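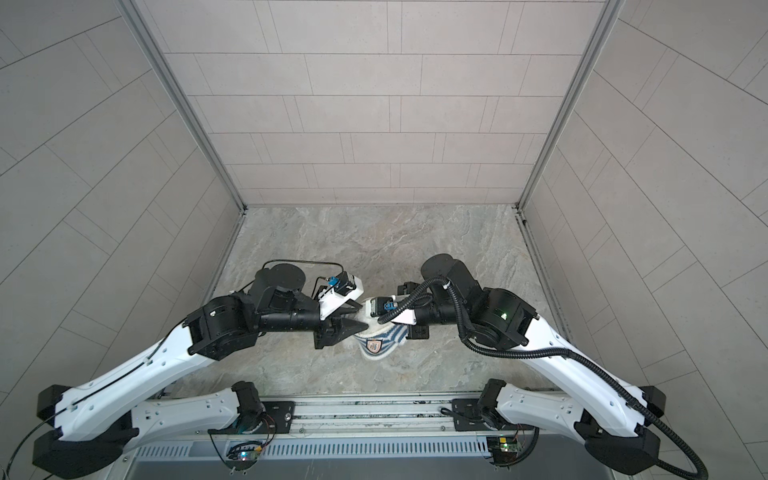 Workroom Notebook, Soft Goods Section
November, entry begun 9:20 a.m.

Subject: knitted garment for the white bear, review of pattern and finish

The purpose of this entry is to record the state of the striped sweater for the small bear before the pattern is released to the Fagerlund order. Earlier notes on the yarn are in the previous volume and are not repeated.

Garment. Blue and white stripe, short sleeves, cream ribbed edge, label patch with emblem on the front. The stripe is the one agreed with Allorier. The alternate with the narrower stripe has been withdrawn and the sample should be removed from the drawer so that it is not copied by mistake.

Yarn. Kivier supplied the second lot. Compared with the first lot under the north window, the blue is very slightly deeper. The difference is acceptable between garments and is not acceptable within one garment. Lots are to be kept in separate bins and the lot letter written on the work ticket.

Ribbing. The edge is cast on over 31 stitches. The earlier version used more and the rib flared after steaming. At the present count it returns to shape when stretched by hand and released. N. Okabe has asked for the cast-on to be worked one needle size larger so that the opening will pass over the head without strain on the first row. This has been adopted. The bind-off at the sleeves remains as written.

Label patch. Stitched on all four sides, corners turned under. The lower corners lifted on two of the early pieces. The cause was thread tension on the small machine, which had been left at the setting for canvas. Anyone using that machine for canvas is requested to return the dial to the marked position at the end of the job.

10:45 a.m. Dressing notes

The bear is to be laid flat on its back for dressing and for all checks of fit. Sitting the bear up shifts the stuffing toward the seat and gives a false reading at the waist. Smooth the fur downward at the neck first, then bring the sweater over the head, then the arms. Fur caught in the ribbing should be freed with the blunt needle. The wire brush marks the knit and is not to be used for this.

The collar tag hangs from the neck and should lie to the front after dressing. If it has gone inside the sweater, draw it out by the loop and do not pull on the tag itself.
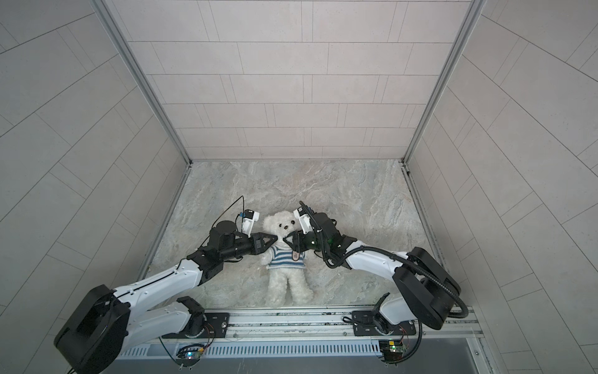
White bear in striped sweater, laid on its back, tag at the collar.

Fit. The stripes should run level across the chest when the bear is flat. A slope at the chest generally means that one sleeve has been set a row too high, and the remedy is to unpick the sleeve and reset it. Stretching the body to correct a slope is not permitted, as the fault returns after the first wash.

Fur. The white pile picks up lint from the blue yarn during handling. Hands and the work surface are to be wiped before each bear is taken up. One pass with the lint roller over the head and legs has been sufficient. The roller must not be used on the eyes or on the stitched nose.

Wash trial. Three sweaters were washed in the Etden machine on the wool program for 18 minutes, without spin, and dried flat overnight. Length was unchanged in two. The third came out shorter by one row and is being held. Its ticket shows no lot letter, and it cannot therefore be assigned to either delivery. The trial will be repeated with 20 sweaters, all ticketed, when the drying racks are free.

Quantities. The Fagerlund order stands at 300 sweaters. Remaining yarn of the first lot will not cover it, and the balance will be knitted from the second. Cream for the ribbing is adequate.

2:10 p.m. Open items

Pattern sheet: the old cast-on figure still appears on page two. To be corrected by N. Okabe before copies are made.

Tag cord: the present cord frays at the knot. Request a waxed sample.

Storage: dressed bears to be kept in the lidded trays, face up, one layer only.

Held sweater is in the gray envelope, top shelf, left side. Please do not send it for pressing.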